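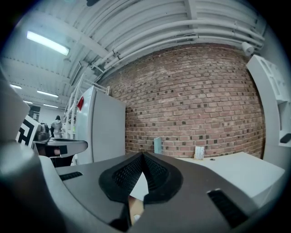

Brick wall, Plimley site, August

Plimley Community Wash House: progress report to the Aranda Fund

Repointing is on schedule. The contractor, Wistel, has finished 41 of the 79 square metres in the agreement and will move to the yard side next. Lime mortar is being used throughout, as the conservation officer asked.

The gutters took longer than planned. Two lengths had to be reordered and we lost nine working days. Jodent has held its price for the roof.

We have spent 33 per cent of the grant. The scaffold hire will run over, and we expect to cover this from contingency.

Still to do before the next claim: drains survey, window quotes, party wall letter.

Nurhan Yurt
Project manager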